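双臂拆机工位 夹爪掉力 急停后还往下走了一点 求助

Lendau_52 楼主
发表于 Jan 13, 2019
先说情况。机箱侧躺在铝型材台面上，两条臂配合，流程是拔线再拔内存。跑到第36次，左臂夹爪突然没力，报过流，我拍急停，臂还往下沉了一小截才停。没伤人，但是离主板很近，吓一跳。
工位就这样：

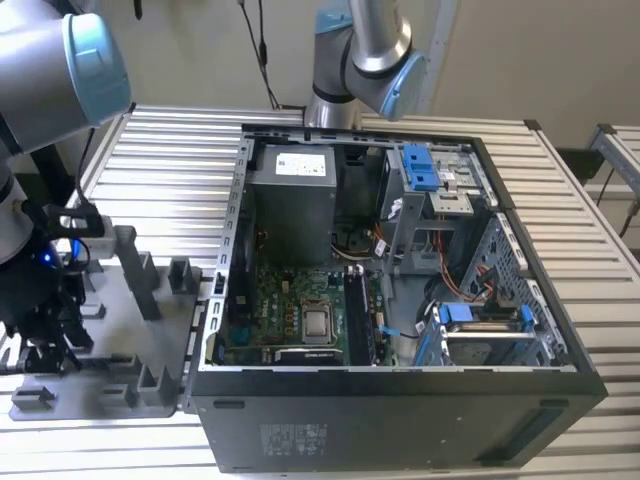 机箱侧板已拆，左上那只就是出问题的夹爪

日志我翻了，报警前电流慢慢爬，不是突变。有人遇到过么

podham老张
急停后下沉正常吧，抱闸有延迟。你负载参数填对没

Lendau_52 楼主
填了的，夹爪加法兰都算进去了。夹爪我拆下来看过，连杆不卡，螺丝也没松，手推很顺。
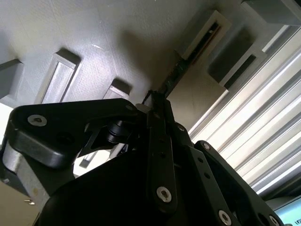 所以我现在怀疑是驱动板或者线，关节转到某个角度线被扯住，电流就上去了。不过换了根线跑了252次，又报一次，间隔变长而已

Mahlet W
不同意楼上"正常"的说法。抱闸延迟是有，但肉眼看得见往下沉就该查抱闸。先停机，别再跑了。我们Bistusstead那边有台就是闸片磨了，拖着没管，后来把治具压坏

podham老张
没说不查啊…我是说先排除参数，查抱闸要拆关节的，半天就没了

Mahlet W
半天也得查。手不要伸进去，尤其换机箱的时后

isauro_t
插一句，楼主夹力设多少？拔内存卡扣那一步夹太死，电流肯定慢慢爬。我们设79%报过，降下来好了。还有进机箱的角度发一下

Lendau_52 楼主
夹力是拉满的…… 角度看这张

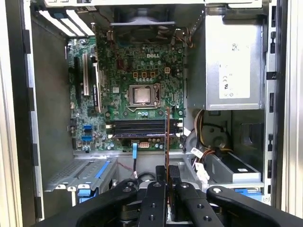
腕部相机，夹爪伸向机箱内部，CPU没装散热器

isauro_t
满力还连着跑，驱动板热保护了吧。降力再看

podham老张
+1 先降力。抱闸也查，行了吧

Mahlet W
顺序反了。先查抱闸，再谈夹力。

Lendau_52 楼主
已经断电挂牌了，抱闸约Shabalala的人来看，夹力等他们看完再改。有结果回来更新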